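4. Who speaks in the relief debates

We coded the opening statements of 23 member delegations in the debates on relief convoys, using the scheme of Ueda and Maihi. Each statement was split into claims, and each claim was marked as a report, a demand or a pledge. Two coders worked apart and met only to settle differences.
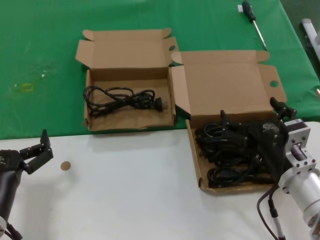 Pledges were the rarest type. Most came from delegations that did not hold a council seat at the time, and they were often tied to a date already agreed elsewhere. Demands were common in the first hour and thinned out later, when the seats were filled by deputies.

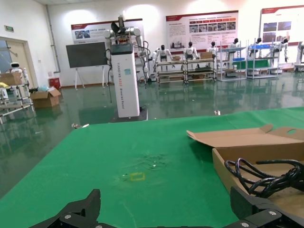 Arancibia argues that a limit on the subject matter changes what delegates say more than a limit on time does. Our data support this in part. A topic line in the agenda works much like the small yellow rectangle marked on the green tabletop in the picture: it sets a spot, and a good deal of the table lies outside it. Speakers in our sample left the topic line in 16 of the 23 statements, mostly to answer an earlier speaker.

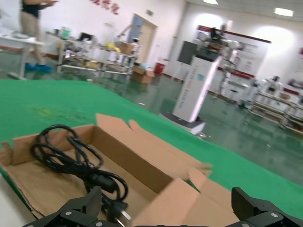

Figure 2. Open cardboard box holding a coiled black power cord, on a green mat.

Reports were harder to code. Many cited a field source without naming it, and the coders disagreed on whether a quoted figure counted as the delegation's own claim. We followed Mendes and treated it as a report only if the speaker repeated it later — a strict rule, but one that both coders could apply. 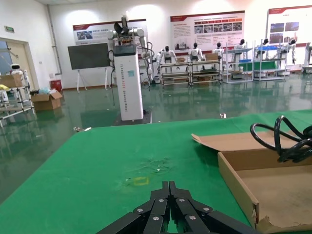 The same rule was used for written statements filed after the session. These were shorter and held fewer demands. We did not include letters sent between missions, as the set we could reach was incomplete for the years before 2000.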